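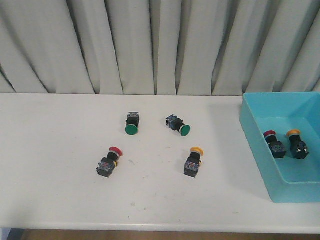
루트사이드, 중소 제조 현장 전기안전 교육 지원사업 2기 참여 사업장 모집
3월부터 신청 접수, 교육비 전액 지원

산업안전 교육 전문기관 루트사이드(Lultside)는 상시 근로자 50인 미만 제조 사업장을 대상으로 하는 ‘현장 전기안전 교육 지원사업’ 2기 참여 사업장을 3월부터 모집한다고 밝혔다. 선정된 사업장은 교육비와 교재비를 전액 지원받으며, 사업장당 최대 네 명까지 교육생을 추천할 수 있다.

이번 사업은 전담 안전관리 인력을 두기 어려운 소규모 사업장에서 설비 담당자가 전기 점검 업무를 겸하는 현실을 고려하여 마련되었다. 지난해 진행된 1기 과정에는 총 1,525명이 신청하였으며, 이 가운데 1,042명이 전 과정을 수료하였다. 루트사이드는 1기 운영 결과를 토대로 2기 교육 정원을 2,000명으로 정하고, 야간반과 주말반을 신설하기로 하였다.

교육은 기초이론, 제어반 점검, 정비 작업 시 전원 차단 절차, 사고 사례 연구의 4개 과목으로 구성된다. 기초이론은 온라인으로 수강하며, 나머지 과목은 권역별 교육장에서 집합교육으로 진행한다. 제어반 점검 과목에서는 조작용 스위치와 접점부의 체결 상태 확인, 배선 피복 손상 여부 점검, 점검표 작성 요령 등을 다룬다. 전원 차단 절차 과목은 잠금장치와 표지의 부착, 잔류 전압 확인, 작업 종료 후 복전 승인에 이르는 순서를 조별 실습으로 익히도록 편성하였다.

교육과정 개발에는 전기설비 진단 업체 에비셔(Aebischer)와 교육 콘텐츠 제작사 자라리(Zarari)가 참여하였다. 에비셔는 실습 교안의 기술 검토와 강사 양성을 담당하고, 자라리는 온라인 강의와 외국인 근로자용 다국어 교재를 제작한다. 다국어 교재는 베트남어, 네팔어, 우즈베크어, 영어로 제공되며, 한국어 교재와 동일한 쪽 구성으로 편집되어 같은 작업장에서 함께 사용할 수 있다.

라도미르 스토야노바 루트사이드 대표는 “소규모 사업장일수록 설비를 멈추고 교육에 참여하는 데 따르는 부담이 크다”며 “1기 참여 사업장에서 가장 많이 제기된 요청이 교육 시간대 조정이었고, 2기에서는 이를 우선 반영하였다”고 말했다.

교육과정 개발을 총괄한 로잘리 에버하르트 에비셔 기술교육본부장은 “점검표를 작성하고도 조치가 뒤따르지 않는 경우가 적지 않다”며 “점검 결과를 누구에게 보고하고 언제까지 개선할 것인지를 교육생이 소속 사업장의 여건에 맞추어 직접 정리하도록 과제를 구성하였다”고 설명했다.

수료자에게는 루트사이드 명의의 수료증이 발급된다. 수료자가 소속된 사업장 가운데 희망하는 곳에는 에비셔 소속 기술진이 방문하여 무상 컨설팅을 실시한다. 컨설팅은 접수 순서에 따라 진행하며, 분전반 및 제어반의 관리 상태와 사내 작업허가 절차를 중심으로 개선 의견서를 제공한다. 개선에 필요한 부품 교체와 공사 비용은 지원 대상에 포함되지 않는다.

참여를 희망하는 사업장은 루트사이드 누리집에서 신청서를 내려받아 사업자등록증 사본, 상시 근로자 수 확인 서류와 함께 제출하면 된다. 1기에 참여한 사업장도 다른 근로자를 교육생으로 추천하는 경우 신청할 수 있다. 다만 신청이 정원을 초과할 때에는 신규 사업장을 우선 선정한다. 선정 결과는 4월 중 개별 통보하며, 집합교육은 5월부터 권역별로 순차 시행한다. 야간반은 오후 7시에 시작한다.

루트사이드는 하반기 중 수료자를 대상으로 현장 적용 실태를 조사하고, 그 결과를 차년도 교육과정 개편에 활용할 계획이다.

루트사이드 소개
루트사이드는 중소 제조업체를 위한 산업안전 교육과 교재 개발을 수행하는 전문기관이다. 전기안전, 기계안전, 화학물질 취급 분야의 교육과정을 운영하고 있으며, 사업장 안전관리 담당자를 위한 실무 안내서를 발간하고 있다.

보도자료 문의: 루트사이드 대외협력팀 사이드 사미르 팀장
사업 신청 문의: 루트사이드 교육운영팀 아라셀리 발카르셀 과장

최종 수정: 2월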